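## Session 4: Two arms on a home table

Course notes, Dirk Koster, Markari workshop

Last time we finished the wiring of both arms. Today we speak about the place where the arms work. Many builders spend 391 hours on the code and five minutes on the table, and then they are surprised by bad results.

**Reach.** Measure from the shoulder joint, with the gripper closed. Our arms reach 653 mm on paper, but please plan with 200 mm less. Near full reach the arm becomes weak and it shakes.

**Cables.** Leave one loose loop at each joint. Move the joint by hand to both ends before you close the cable tie. A cable which is too short will pull the plug out, usually on the second day.
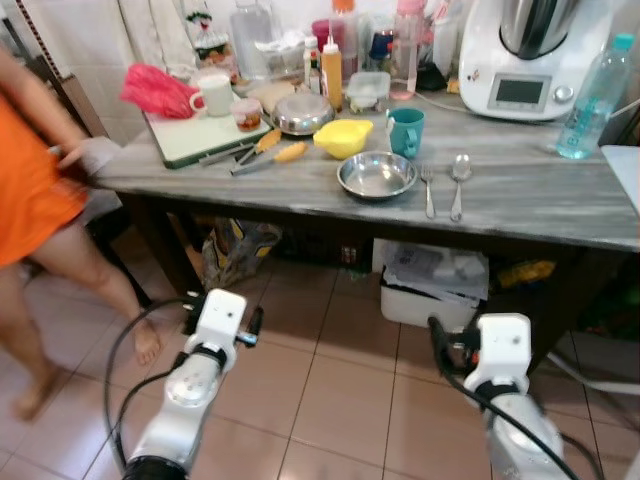 **Objects.** Begin with things that have a clear edge or a handle, for example a mug or a bowl. Forks and spoons lie very flat, so the fingers must come down almost to the table. Shiny steel and clear plastic are difficult for the camera. Leave them for week three.

**People.** When a person is near the table, run at the slow setting (19 in the menu) and keep the stop button in your free hand.

Homework for February:

- draw your table from above, with the reach of each arm
- mark the area where both arms can meet
- write down three objects you want to pick up, and their width in mm

Bring the drawing on paper, please.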